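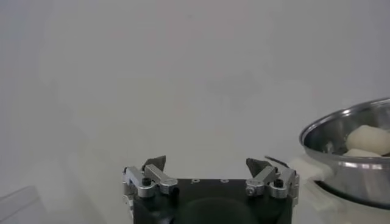

Getting Sharp Pictures of Small Birds from a Beanbag

I put off buying a beanbag for years. It seemed like such a silly thing to pay for, a sack of filling to lean a perfectly good lens on, and I had a tripod already. Then one Tuesday at the Sturkelel marsh, Kusum Rana handed me hers through the car window because I was grumbling so much about my shaky shots of a wren, and I've hardly carried the tripod since. Several of you have asked me how I set mine up, so I've finally sat down to write it all out. Get yourself a cup of something, because I do go on a bit!

What you'll need

A camera and a long lens (I use a 400mm, and most of this applies from 300mm upward)
An empty beanbag with a zipper, the saddle kind that hangs over a door
Filling
A car with a window that rolls all the way down, or a fence, a wall or a low rock
An old towel

The filling matters more than the bag. I've tried rice, dried beans, sunflower seed and those little plastic beads. Rice makes a lovely firm rest but it's heavy, and mine got damp one winter and I don't want to talk about the smell. Beads are light and they travel well, though they squirm under a big lens and you end up chasing your frame around. These days I use buckwheat hulls with a couple of scoops of rice mixed in, and that's the nicest I've found. Fill the bag until it's three-quarters full and stop there. An overstuffed bag is like a football and your lens will roll right off the top.

Setting up in the car

Park so the light is behind you or a little to one side, with your window facing the place where you expect the birds. Do this slowly and do it once. If you have to shuffle the car back and forth you may as well go home for lunch, as the birds will be in the next field by then.

Turn the engine off. I know it's cold in December, I know! But even a smooth engine puts a buzz through the door, and that buzz goes right up the bag and into your picture. Put on another sweater. Ask your passenger to sit still too, and to save the sandwich wrapper for later.

Roll the window all the way down, fold the towel over the sill to protect the rubber, and hang the bag so one half is inside and one half is outside. Press the middle of the bag down with the side of your hand to make a groove. Lay the lens in the groove and wiggle it until it settles. You want the bag under the lens barrel, a bit forward of the tripod foot, and you may want to turn the foot up out of the way so it doesn't dig in. Check that your focus ring isn't buried. I lost most of a morning to that one, thinking my autofocus was broken when the ring simply couldn't turn.

Holding the camera

People tend to set the lens on the bag and then grip the camera as hard as they can. Try to be gentle. Your right hand goes on the grip as usual. Your left hand goes on top of the lens, over the place where it meets the bag, and presses down lightly, the way you'd rest your hand on a sleepy dog. Bring your eye in until the eyecup touches your brow. Let your breath out, and squeeze the shutter button slowly.

Armindo Cardoso, who taught me half of what I know, likes to put his left hand underneath and pinch the bag to raise and lower the lens. It works beautifully for him and I can't do it at all. Try both ways and keep whichever feels natural.

Settings to start with

Here's where I begin on a normal gray morning, and I change things from there.

Shutter priority or manual, at 1/500 of a second for a perched bird. With a steady bag you can drop to 1/250 and even lower if the bird is sitting quietly, but a small bird is never as still as it looks. Heads flick and tails bob. If you go slow, shoot plenty.

Aperture wide open, or one stop down if your lens is a little soft at the edges like mine.

Auto ISO with an upper limit you can live with. Mine is 3200. A noisy picture can be cleaned up later on, and a blurry one can't.

Single autofocus point, placed on the eye. Wide-area focus loves twigs.

Short bursts of three or four frames. The first frame often has a touch of shake from your finger and the second or third is usually the keeper. Madalena Marinho went through a whole afternoon's bursts and found that 62 of her best shots were second frames, which I thought was wonderful, and then I went home and checked my own and they were much the same.

Should you leave stabilization on? I do, at slow speeds. Some older lenses get confused when they're resting on something solid, and you'll see the view drift slowly in the finder. If yours does that, switch it off and see if things improve. Take 16 frames with it on and 16 with it off, of something that doesn't move, like a fence post, and look at them at full size on the computer. That's a rainy afternoon job and well worth doing.

Using the bag away from the car

A saddle bag works nicely on a fence rail if the rail doesn't wobble. Push on it first! On flat ground, fold the bag in half and lie down behind it, which gives you that pretty, blurry foreground you see in wader pictures. Inês Patrício does all of her sandpipers this way on the Nuston flats and comes home plastered in mud up to the chin. A piece of foam mat under your elbows is a kindness to yourself after the first six minutes.

On a rock or a wall, put the towel down first. Grit gets into the stitching, and from there it gets everywhere.

When the pictures are still soft

Look at the whole picture before you blame anything. If a twig in front of the bird is sharp and the bird isn't, the focus missed. If everything is smeared in the same direction, the camera moved. If the perch is crisp and only the bird is fuzzy, the bird moved and you need a faster shutter. And if everything is a bit mushy and wavy, especially with the bird far off over warm ground, you're probably looking at heat shimmer. No bag in the world will help with that. Go earlier, or get closer. Winter can do it too, when the warm air from inside the car spills out past the lens, so leave the heater off and give the car ten minutes with the window open before you start.

Looking after the bag

Empty it twice a year, wash the cover on cold, and dry it completely before you fill it again. Keep it off the garage floor if you've used anything edible as filling, as mice will find it. Benvinda Cordeiro keeps her filling in a big lidded tub and only fills the bag the night before, and I've copied her ever since.

I'll be back at the Hukmont hide with mine most weekends this winter, so if you see a green bag hanging over the ledge, come and say hello and have a go with it. Next time I'll write up how I set the microadjustment on my lens, as I promised to do ages ago.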